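How does a state visit actually get decided, and who pays for it?

Posted in Government & Politics > Foreign Affairs

Kai Stöcker

I have been trying to work out how state visits come about and I keep running into the same half-explanations. The papers cover the dinner, the parade and who sat next to whom, and then it stops. I want to know the part before that.

My reason for asking is local. Our town, Trollell, was a stop on the second day of a visit by a foreign president in December. He was here for a little under 2 hours. The main road was closed from 6 a.m., the school let out early, and the bakery and hardware store on the square stayed shut all day. At the council meeting the following Friday we were told the town had logged 1,141 hours of staff overtime. Someone asked whether we would get any of it back and the answer was that it was "under discussion with the relevant level of government." I have not heard anything since.

So these are the things I would like to understand.

Who makes the first move? Does the guest ask to come, or does the host invite, and is the public invitation the real one?

What makes it a state visit as opposed to an official visit or a working visit? I have seen all three used for the same trip in the same newspaper.

Who picks the stops outside the capital, and can a town say no?

And who pays, both for the guest's side and for places like ours that get added on?

I am not against these visits. I went out and stood on the corner like everybody else. I would just like to know how it works. Sources are welcome, but so is experience.

5 replies hidden (off topic)

Svend Brøndum

I worked in a protocol office for 22 years, in a small European country, so what follows is how we did it. Other countries differ in the details, and some differ a lot. I'll take your points in the order you gave them.

The first move. It is almost never the public invitation. By the time a letter goes out from one head of state to another, the embassies have been talking for months. Sometimes the guest's ambassador lets it be known that a visit would be welcome in a certain season. Sometimes the host's foreign ministry has a list of countries it owes a visit, or wants something from, and works down it. Both sides check that the answer will be yes before anyone writes anything formal. A refused invitation is embarrassing for both capitals, so the asking is done at a level where it can be forgotten. There are exceptions. Leaders do sometimes invite each other on the phone or at the end of a summit, and then the staff have to make it real. Those were the ones we dreaded, as the date was usually fixed before anyone had looked at a calendar.

The type of visit. A state visit is made by a head of state at the invitation of a head of state, and it comes with the full set of honors: military welcome, anthems, formal banquet, exchange of gifts, often an address to the parliament. An official visit can be made by a head of government and has some of these, usually with a lunch in place of the banquet. A working visit has very little ceremony. They meet, they talk, they may speak to the press, they leave. Newspapers mix up the terms because the difference matters mainly to the people who have to order the flags. It does matter to the guests, though. I have seen a delegation argue for three days over whether the word "state" would be in the printed program.

There is also a private visit, where a leader comes for a wedding or a hospital appointment. No honors at all, but the police still have to be there.

One complication is a country where the president is both head of state and head of government. In a monarchy or a parliamentary republic you then have two hosts, and each wants time with the guest. A good part of the schedule is spent driving from one to the other.

The stops outside the capital. These normally start as a theme. The two governments agree that the visit will be about, say, energy or farming or an old wartime connection. Then the ministry asks the regions for suggestions. We would receive far more than we could use. We would send two people to look at the best ones, and they measured everything: how long it took to get from the car to the door, where the press could stand, whether there was a room with a lock and a phone. The guest's advance team would then come and do it all again. A town can say no, and I remember two that did. In practice the mayor is usually called by someone senior who has already made it sound settled, and most mayors are pleased to be asked.

Children are often part of it. A school or a nursery is an easy stop because it photographs well, takes fifteen minutes and offends neither side. A good many programs have one on the second day for that reason.

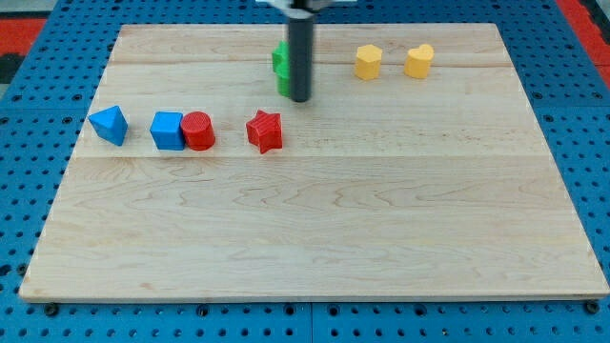 Shape blocks on a maple board.

Who pays. The usual rule is that the host pays for the official delegation while it is in the country, and the guest pays for travel there and back and for anyone beyond an agreed number. That number is negotiated. Security is the host's job, apart from the guest's own close protection. The businesspeople who come along pay their own way, or their companies do.

For towns it varies more. In my country, national police costs stayed with the national police, but the road crews, barriers, cleaning and the town's own staff were the town's expense unless there was a written agreement in advance. That is the thing I would ask your council about. If there is a letter or an email from before the visit that mentions costs, you have a case. If there isn't, "under discussion" can last a long time. Ask for the correspondence between the town and the ministry, and ask for it by date range. A request for "everything about the visit" will be sent back to you as too broad.

Grarkell

They all cost too much and nothing ever gets signed that wasn't agreed already. The host invites, the taxpayer pays. That's been my understanding.

To be fair, I do think the small towns get treated badly. We had one come through here years ago and they repainted the station on the side facing the road and left the other side.

Mahmoud

Svend's answer covers most of it. I'll add the money side from the local end, as I work in the finance department of a town that had one of these stops. Ours is in a different country from either of yours, I think, so take the procedure loosely.

We submitted a claim for 3,224 in barrier rental and nothing else. We had overtime too, but our overtime was not recorded by event. People had just put down the hours, and when we tried to separate out the visit afterward we couldn't do it in a way an auditor would accept. The barrier invoice had the date and the street names on it and was paid without any questions.

If your council already has the 1,141 hours as a figure, somebody has done that separating, and that puts you ahead of where we were. I would ask to see how it was put together. Was it everyone who worked that day, or only the people who were there for the visit? The ministry will ask exactly that.

Check the deadline as well. Ours was counted from the end of the visit and not from the end of the budget year, and it was short. The form was on the interior ministry's site and not the foreign ministry's, which cost us some time.

On shops that closed, I don't know of any scheme. A few of ours asked and were told that a road closure for public safety doesn't give a right to compensation. One cafe had written instructions from the police to stay shut and that was handled separately. I never heard the result.

Kai Stöcker

Thank you, this is much more than I expected. The point about the written agreement is useful. I called the town office this morning and was told there was an email exchange with the ministry before the visit, but the person who handled it is on leave. I have put in a request with a date range, as Svend suggested, and I asked separately for the breakdown of the hours.

The shops were asked by word of mouth as far as I can tell. The owner of the hardware store says an officer came by the evening before and told him it would be easier if he didn't open. He has nothing on paper.

I'll post again here when the town replies.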